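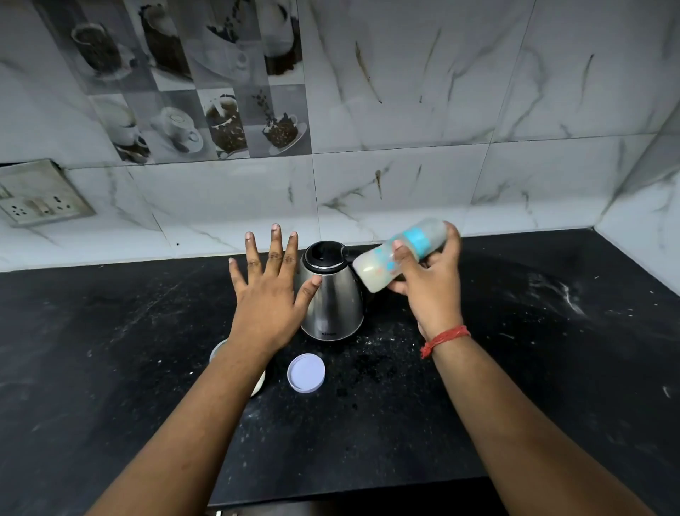 ## Does black granite need sealing every year, or is this a sales pitch?

**Beca Bellis**, October 26, 2020

We moved into a place in Nostham in January and the kitchen came with black granite. A man from Shetty came out to look at a chip by the sink and ended up quoting me $345 to strip and seal the whole counter, with a "yearly refresh" at $200 after that. He said unsealed granite soaks up milk and oil and then grows bacteria. I asked how he knew it was unsealed and he said he could tell by looking. Could he?

The kettle lives on that counter and baby bottles get made up there several times a day, so of course the bacteria line worked on me for an evening. Then I noticed the only people telling me to seal every year are people who sell sealing. Has anyone left theirs alone for a long stretch? I'd like to hear what happened, good or bad.

**Satish Nambiar**

No, he couldn't tell by looking. Put a spoonful of water on the stone, leave it ten minutes, wipe it off. If the stone underneath has gone darker, water is getting in and a sealer might help. If it hasn't, there's nowhere for the sealer to go, and it dries on top as a haze you'll spend a weekend buffing out. Plenty of black granite is dense enough to pass.

Try it in two spots, one by the sink and one by the stove, where it gets the most scrubbing. As for bacteria, a sealer is a stain treatment. It doesn't clean anything. Dish soap and a cloth do that, sealed or not. And get the chip priced separately – I'd be wary of anyone who won't.

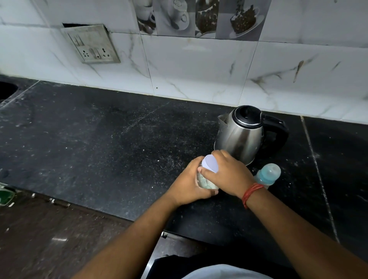 Divya Rai replied that the water test is fine for water but tells you little about oil, and that she'd leave a drop of cooking oil in a corner behind something before trusting it. She also asked whether the $345 included the chip. Beca says it did not.

**Myrto Konstantinidis**

just use Flukico spray, 2 coats, done. mine looks great

**Satish Nambiar**

Looked great before the spray too, I'd bet. Did you test it first?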